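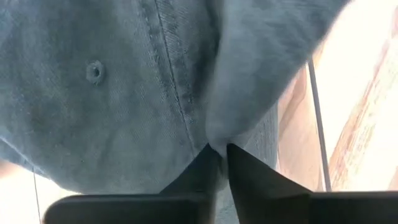
**La pinza se queda cerrada sobre la tela después del paro de emergencia**

**Rónán Heffernan** · 2024-04-23

Tenemos una célula de clasificación de textil, brazo con pinza de dos dedos y cámara en la muñeca. Con cajas va bien. Con gorras, cuando el dedo pellizca la unión de la visera con la copa y salta el paro, la pinza no abre al rearmar. De 78 ciclos con gorra se ha quedado trabada en 26. El integrador, Zirkwood, dice que es «comportamiento seguro». A mí me suena a excusa: el operario acaba metiendo la mano para tirar de la prenda. ¿A alguien más le pasa?

**fleron_mant**

Reinicia el controlador y listo. A nosotros nos funcionó.

**Esine**

Reiniciar borra la alarma, la causa sigue ahí. Que la pinza mantenga el agarre al cortar potencia puede ser correcto —depende de la evaluación de riesgos—, pero que no abra después del rearme es otra cosa. Yo miraría si el programa espera la señal de «pieza sujeta» antes de permitir la apertura. Con una pinzada fina de tela los dedos casi se tocan, el controlador cree que no hay pieza y la secuencia se queda esperando.

Pide el registro de posición de los dedos en los 26 fallos y compáralo con los ciclos buenos. Si te contestan con un PDF comercial, ya sabes lo que hay.

Y mientras tanto, manos fuera. Bloqueo de energía y liberación manual según el manual de la pinza, por escrito.

**Antal**

De acuerdo con Esine, aunque no me fío del todo de lo del sensor. En septiembre tuvimos algo parecido y era la versión 29 del programa, que alguien cargó sin avisar. Comprueba qué versión corre de verdad, la pegatina del armario no vale.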